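3.2 Preparing the hand-held gripper pair before a session

The Hendero station is used with two hand-held grippers, one for each hand. Each gripper has its own wide-angle camera, and the position of both is computed later from the video and the marker cards. In the first weeks we lost many recordings to small faults in the hardware, so we wrote a fixed routine for looking after the pair. It is done in our office at Hirkness, in the same room where the grippers are stored and charged.

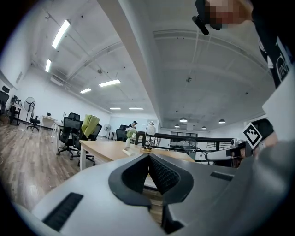
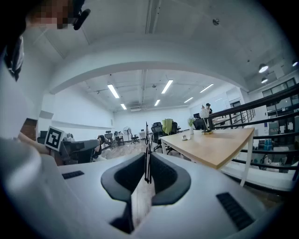
Figure 4. Views from gripper cameras during the marker check in the Hirkness office. A black and white marker card is in view in both.

The routine starts with the fingers. The pads are wiped with a damp cloth and left to dry, then the fingers are opened and closed 12 times by hand. If one finger comes back later than the other, the housing is opened and the linkage is cleaned. We do not put oil on it. In our experience oil collects dust near the pads, and after some days the movement is worse than before. The vent slots are cleared with a soft brush at the same time.

The second step is the marker check. A marker is brought into the view of the camera and moved slowly from one side to the other — this takes less than a minute. The software from the Kelow project reports each frame where the marker is found. We accept the gripper when the marker is found in 400 frames without a break. When the check fails, the first thing to look at is the card itself. A bent corner or a fingerprint on the black area was the reason more often than the lens. Cards are reprinted on matt paper, as the glossy ones reflected the ceiling lamps.

The background also matters. The tracking needs fixed things with clear edges, and an ordinary furnished office gives enough of them: railings, table legs, ceiling lights. We got poorer results when the operator stood close to a plain wall.

We kept a log of all recordings with the station, 1502 in total. Of these, 791 were made after the routine was introduced on 19 April 2018. The faults in the later part were mostly of one kind, a worn pad that came loose at the tip. The pads are now replaced with a thicker type cut for us by Saengthong, and the old screws are kept, but the fingers must be set again after each change — a gap that is too narrow makes the pads rub on each other when closing.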